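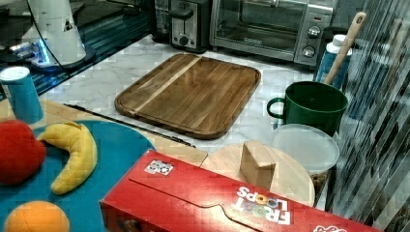
Arm at the counter station, base light blue, toaster and toaster oven along the back.

Recovering from a protective stop at the counter station

Applies to: Boros controller, Wulgate kitchen cell
Last revised: September 8, 2023

This procedure covers fault 606 (joint torque limit exceeded) on the arm at the Wulgate counter station. It was rewritten after a run in which the arm pressed down on the cutting board, stopped on 606, and was restarted from the pendant without being backed off. The second attempt drove the wrist into the board again and tripped 1098 (position deviation). Fault 1098 cannot be cleared from the pendant and requires a full reference check.

Before you start

Have the pendant, the 2 mm feeler gauge and the station log. Do not reach past the front of the counter while the arm is powered. A protective stop holds the joints in place but does not remove drive power.

Step 1. Read the fault
Open the Faults page on the pendant and write down the code and joint number. If the code is 1098, skip to step 5. Do not press Resume for either code.

Step 2. Look for contact
From outside the reach of the arm, check whether the tool or any link is touching the counter, the board or an appliance. The raised rim of the cutting board is the usual contact point. Tall items such as a spoon standing in a cup can also catch a link on a low sideways move.

Step 3. Back off
Select Manual, reduced speed. Jog straight up in the base frame until the tool is clear of everything on the counter. Jogging single joints while in contact can raise the load on the wrist. If the arm will not move up, press the emergency stop, lock out power and follow the brake release sheet.

Step 4. Clear and test
Clear 606. Run the Broltska motion test at reduced speed with the counter emptied. If the fault comes back with nothing in the way, the payload setting is wrong or the joint needs service. Check the payload first.

Step 5. Reference check (1098 only)
Cycle controller power and wait for the joints to report ready. Move to the reference pose and measure the gap at the base marker with the feeler gauge. If the gauge does not fit, or fits with play, stop and tag the arm out.

Step 6. Correct the surface height
The original fault came from a stored height taken on the bare counter - the board was added later. Touch off again on the highest surface in the work area and save the value under the current layout name. Repeat whenever a board, mat or box is added or swapped.

Step 7. Log it
Record the code, joint, cause and new height. Two 606 stops on the same joint in one shift go to Fedcombe service before the next run.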